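Progress report to the Hodžić Fund
Project: Gekero household and shop-floor trials
Prepared by Viorica Janevski, Troma workshop, Mavitcombe
September 19, 2018

Dear Teodora Todorova,

Thank you again for your patience over the summer, and for the kind note you sent after the last report. You asked me to write the next one as if I were talking to your trustees over coffee, and to answer the question they keep putting to you: can a machine do the chores yet? I will do my best, though I warn you I was never any good at short answers.

The short answer, such as it is, is "a few of them, slowly, if you set the table first." Gekero can now pick up a folded dish towel and lay it on a stack. It can move cans from a crate to a shelf, provided the shelf is at the height we practiced on. It can't yet unload a dishwasher, and I would not let it near my own glasses. Buttoning a shirt, peeling a carrot and changing a pillowcase are all a long way off, and I would rather your trustees heard that from me than from somebody trying to sell them something.

Most of our time since spring has gone into fitting one thing into another. It sounds like a small matter, but once you start looking, half of housework is made of it - plugs into sockets, lids onto jars, forks into the right slot of the drawer, the peg of a shelf bracket into its hole. Stockroom work is much the same. So we bought a child's shape sorter and have been working our way through it, and I must say it has taught us more than the expensive test pieces did.

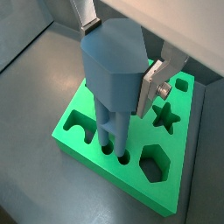
Gekero at the shape board, both legs of the blue piece lined up with the two round holes.

The two-legged piece is the one we are fondest of, and the one that has given us the most grief. With a single peg, a small error in the angle can often be wiggled out. With two legs the whole piece has to be turned the right way before either will go down, and if one leg catches on the rim the other goes crooked with it. A person feels this in the fingertips and corrects without thinking. Gekero has to work it out from its wrist camera and from how hard the motors are pushing, and for a long time it simply pushed harder, with results you can imagine.

In our last full round we ran 200 attempts with this piece, and 40 of them failed. Most of the failures came when the piece had been picked up slightly tilted, so that it was wrong before it ever got near the board. We are now teaching the arm to put a badly held piece down and take hold of it again, which sounds obvious and was a surprising amount of work.

On money, we are within budget apart from replacement finger pads, which came to 460 dollars. They wear faster than we had planned for, and I have moved that sum over from the travel line, where there was room. Please let me know if the trustees would like the receipts.

In October we would like to go back to the kitchen and try the same skill on real objects: a wall plug, a jar lid and a cutlery tray. I expect the first week to be humbling. We have set aside 10 days for it, and I'd ask you not to read too much into the early numbers, as shiny forks are a good deal harder to see than colored plastic.

You and any of the trustees would be very welcome to come and watch - the afternoons are best, once the morning's setting up is done, and there is always cake.

With warm regards,
Viorica Janevski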